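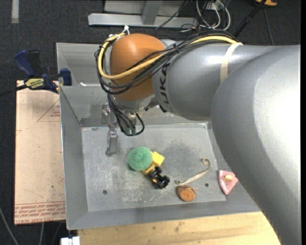
Workshop tips: budgeting for a picking cell

Prices for used robot arms have come down far enough that small workshops now ask about them. The arm is the easy part to price. The tips below cover the items that tend to be missing from the first budget, in the order they usually cause trouble.

1. Price the cell before the arm

Draw up one sheet with a line for each of these: arm and controller, gripper, base or mounting plate, tray or bin, cabling, guarding, delivery, commissioning, spares. Put a figure against every line before asking for a quotation on any of them. A blank line is not a zero. If a price is unknown, enter the highest you have been told and mark it.

2. Read reach and payload together

Payload is quoted at the wrist flange and includes the gripper. Subtract the gripper, its bracket and any cable carried past the last joint. What remains is the weight you can pick. Light mixed goods such as sponges and small toys need very little of it, and a large arm bought for that work is mostly paying for reach.

Measure reach from the centre of the base to the far corner of the tray, at floor level of the tray, with the gripper pointing down. Catalogue reach is given to the wrist and does not allow for that posture.

3. Allow for cables on the outside

Many arms carry the gripper supply along the outside of the arm, held by straps and cable ties. Budget for:
- cable rated for continuous flexing
- enough slack for the wrist to turn both ways without pulling
- straps wide enough not to bite into the sheath
- one complete spare set

Run the arm slowly through its full range before trimming any tie. The loop at the wrist is the part to watch. Too short and it pulls at the connector, too long and it catches on the tray wall.

4. Choose the tray at the same time as the gripper

Sloping sides return stray items towards the middle but leave less room for the wrist near the walls. A long, narrow finger gets closer to the side than a wide jaw. Ask the supplier for the clearance from fingertip to the widest part of the wrist, then compare it with the depth of the tray.

Sheet metal marks quickly where fingers touch the floor. The marks do no harm to the tray, but they change how it looks to a camera, so budget for a second tray if you intend to use one. The Gronham deep tray and the Vudberg shallow one share a footprint and can be swapped without moving the stand.

5. Hold things down cheaply at first

Bar clamps are adequate while the layout is still changing. Buy good ones - they go back in the rack afterwards. Bolt down only when the tray has stayed in one place for 3 weeks of normal use. Mark the position of everything on the floor with tape before that.

6. Test with awkward items

Pak-hei Su, who costed our last two cells, keeps a test box of household odds and ends: something soft, something with wheels, something thin and curled, something wedge-shaped. Send the same box to each supplier. Minetti returned ours with results for 162 picks and a success rate of 88 per cent, with the failures listed by item. The list was more use than the percentage. Thin items accounted for most of it, and we added a second set of fingers to the order.

7. Leave money for the floor

Check the load rating, the flatness and the nearest supply. Loose cable behind the cell should go into trunking, priced by the metre with a generous allowance for corners. The Xavier trunking we use comes in lengths that fit a small van.

8. Hold back a reserve

Keep a tenth of the total unspent until the cell has run for a month. Typical calls on it are replacement fingers, a longer cable and a different height of stand.

Prices on the costing sheet last checked 15 September 2018.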